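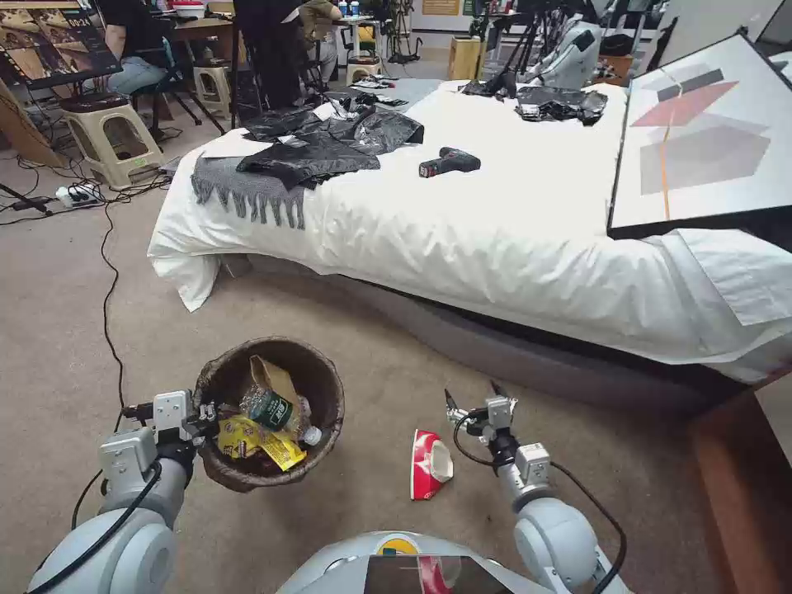 Re: [guesthouse-list] Sheets on stay-over days

June 12, 2025
From: Tolera Woldegiorgis

Dear all,

Thank you for the question from Norley. I quote it first and write my answer under it.

> We have 6 rooms and the laundry bill is now 872 for the month.
> Do you change sheets every day when the guest stays longer?
> Cordeiro

In our house we stopped this in February. Now we change the sheets after 3 nights, or when the guest asks at the desk. Towels we change every 2 nights. The wastebasket we still empty each morning, and I would not save on this.

We had two complaints so far, both from guests who did not see the card on the door. Konport, the laundry we use, accepted the smaller load but wants to hear the day before.

Does anybody know if Skoltoda takes small orders also?

With kind regards,
Tolera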